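Last updated: May

Chapter 4
Grip Loss and the Late Stop

A gripper that drops its load is a minor fault. A controller that does not know the load has been dropped is a serious one, and most of this chapter deals with the second case. The incident used throughout occurred at Vustgate during trials of the Gumis controller, first in simulation and later on the physical cell.

The task was ordinary pick and place: household items, plates and open crates on a perforated table, with one arm and a two-fingered gripper.
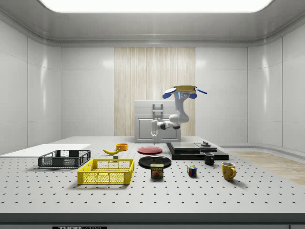
Figure 4.1. Simulated cell with the gripper over the table.

The fault ran as follows. Finger position was sampled every 20 ms, but the grip check read a stored value that was refreshed only every 600 ms. When an item slipped between refreshes, the arm continued at full transfer speed with the payload model still loaded. The force limit, computed for a heavier tool, was then too high. On the physical cell the arm struck a crate wall and pushed on for around 2 seconds before the drive tripped.

Two points should be noted. The simulation log contained the same stale reading – it had been filed as a rendering delay. The protective stop worked as configured, and the configuration was wrong.
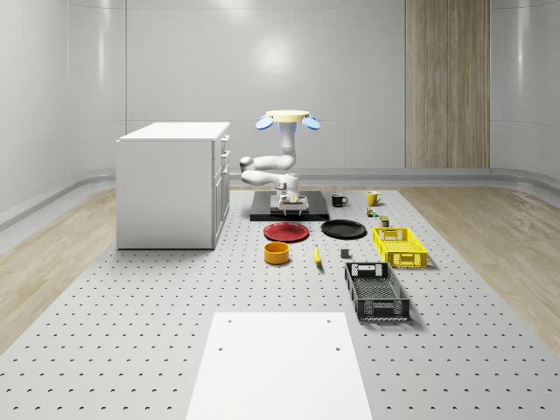
Frans Declercq objected at the review that a shorter refresh interval would only hide the defect, and that the stop should depend on motor current as well as on the grip flag. His proposal is taken up in Section 4.2, together with the Schumacher test for stale inputs.

Reader comments

Roos Martens: Is the 600 ms value a default or was it set on site? The text does not say.

Jesness: We found the same stored flag on our cell. Check the restart routine too, it reloads the old payload.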